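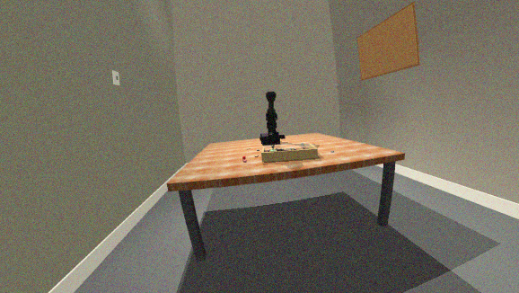 Dinton Library to lend tables and chairs to residents from March

Residents of Dinton will be able to borrow household furniture from the town library under a lending service that opens in March. The service has been approved for an initial period of one year and will be run from the ground floor of the library building on Vorden Road.

The collection consists of 94 items, most of them tables, folding chairs, desks and small shelving units. All were donated by households or transferred from council offices that closed last year. Each piece has been checked for stability and cleaned before being entered in the library catalogue, where it can be reserved in the same way as a book.

Any person aged 18 or over who holds a full library card may apply. Loans will run for up to 29 days and may be renewed once, provided that no other borrower has placed a reservation. Desks are the exception: students enrolled on a recognised course may keep a desk until the end of the term in which it was borrowed.

No charge will be made for the loan itself. A refundable deposit will be taken for larger items, and borrowers receiving housing support will be exempt from it. Items returned late will not attract a daily fine, but the borrower's card will be suspended until the item is back in the building.

Oana Hodoroagă, head of library services, said the proposal had come out of enquiries received at the front desk.

"People were asking whether we could lend them a table for a family gathering, or a desk for someone preparing for examinations at home," she said. "We had furniture standing in storage and a lending system that already worked. The remaining questions were insurance and space, and both have now been settled."

Space was found by moving the bound newspaper volumes to the record store at Brudier House. The volumes remain available to readers, who are asked to give two working days' notice. The former newspaper room has been fitted with wider doors and a level threshold to the rear yard, where borrowers may load vehicles. Parking in the yard is limited to 20 minutes and must be booked at the time of reservation.

Borrowers are expected to arrange their own transport. For those who cannot do so, a delivery round will operate every Tuesday within the parish boundary. Deliveries will be made to the ground floor only, and a person named on the booking must be present to sign for the item. The round has been contracted to Eglītis Removals, a local firm, for the length of the trial.

The library has also published conditions of use. Furniture must be kept indoors and may not be painted, sanded or altered. Tables must not be used as work benches. Ordinary wear is accepted, and marks already present will be noted on the loan slip so that they are not charged to the next borrower. Damage should be reported when the item is returned — repairs will be carried out in the library's own workshop where possible.

A similar scheme for garden tools, introduced two years ago, recorded 22 loans in its first month and has since been extended to cover ladders and wheelbarrows. Library staff have used the records from that scheme to set the loan period and the level of deposit for the furniture collection.

Further donations are being accepted, subject to inspection. The library is at present looking for dining tables seating four to six people and for adjustable desk chairs. It is unable to take upholstered sofas, mattresses, glass-topped tables or flat-pack items with missing parts. Donors should telephone before bringing anything to the building, as storage is restricted.

The Parish Council will review the service after six months. The review will consider the number of loans, the cost of the delivery round and the condition of the stock, and a report will be placed before the council at its autumn meeting.

Reservations open at 9.30 am on the first day of the service, online or at the enquiry desk. Printed copies of the conditions of use are available from the library on request, including in large print.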